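Running a League Night, session 4 handout
Tutor: Adaeze Okeke

Handicaps first, most people came for this. Handicap = a percentage of the gap between base figure and bowler's average. Set the base higher than your best average or you get negative numbers and arguments. Write the percentage in the league rules BEFORE the season, not in week three.

Worked one: three-game series 493, average 164 (drop the fraction, always drop it). Base 200, gap 36, at 50% that's 18 pins a game. Everybody ok with that? Do the sheet from last time again if not.

Absent bowlers - blind score. Usualy average minus ten, check your own rules. No handicap change for a blind.

Lane draws. Teams of 4, one pair of lanes per match. Rotate so no team is stuck at the far end all of March. Embla Haugen's grid is on the Luvbridge noticeboard, copy it, don't reinvent.

Sandbagging: look for averages that drop just before an entry deadline. Ask for last season's book average and use the higher of the two.

Prize fund - seperate account, two signatures, read out the balance at the halfway meeting.

For next time: work out handicaps for all names on the Koltix sheet. Reading is p. 69 on, skip the doubles bit. 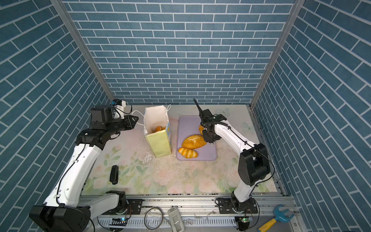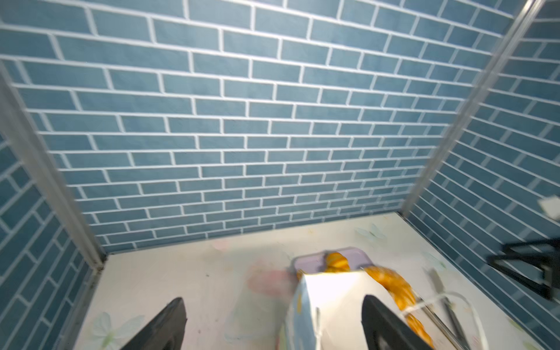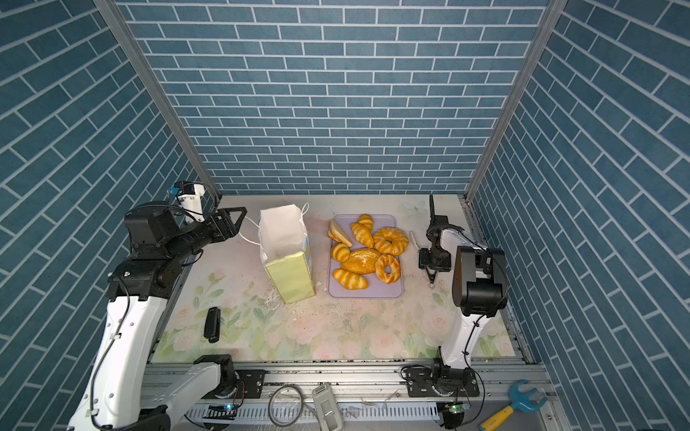 All three: blue brick-pattern walls, pale printed floor.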